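Quick one before I lose the thread. Spent most of the 20th September on the cable packing planner and it is finally less stupid than it was.

Old version treated a cable bundle as a lump. One centroid, one grasp, off you go. Fine for a coil with a tie on it, hopeless for anything tangled, becuase the lump has ends and the ends go where they like.

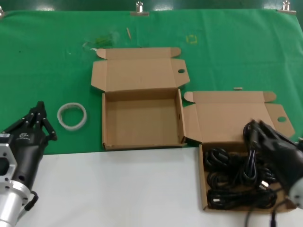
So Shirin rewrote the segmentation to give me loops instead of a blob. Each loop gets a score – how exposed it is, how many others cross it – and the planner takes the best one. Slower. 239 ms a frame, was 4 before, but we only call it once per pick so who cares.

The bit I got wrong for two days: frame timestamps. Wrist cameras were running behind the head camera and I was fusing them as if they weren't. Moved it all onto one clock in Wolde and half my "perception bugs" vanished.
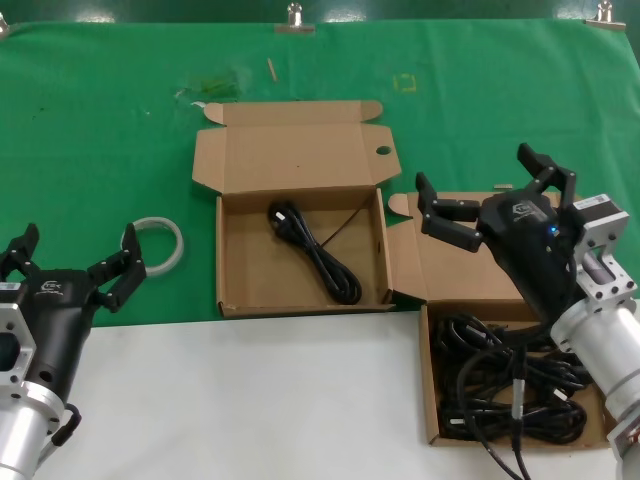 Also the two arms no longer argue. Each one used to plan alone and then check for collisions, so you'd get both of them backing off politely forever. There's a shared reservation now, whoever asks first gets the space over a box. Crude but I like it. Mathis doesn't.

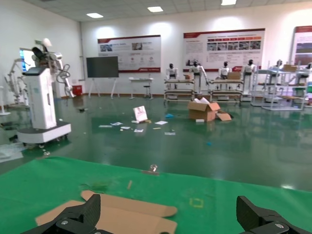
Next job is the depth cutoff. The wrist view drags in everything past the bench and the clustering happily tries to make objects out of it. A shiny green floor with white papers all over it and an open box standing among them is a pretty good way to find out your workspace crop is wrong. Mine was in the wrong frame, naturally. Fixed, plus a unit test so I dont do it again.

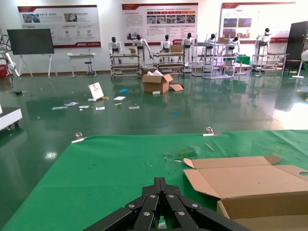 Wrist camera view, gripper over the green cloth.

Still to do: cable ends that hang over the box edge, and logging, which ate 543 MB in one afternoon. Will push the branch once Joyce has looked at it.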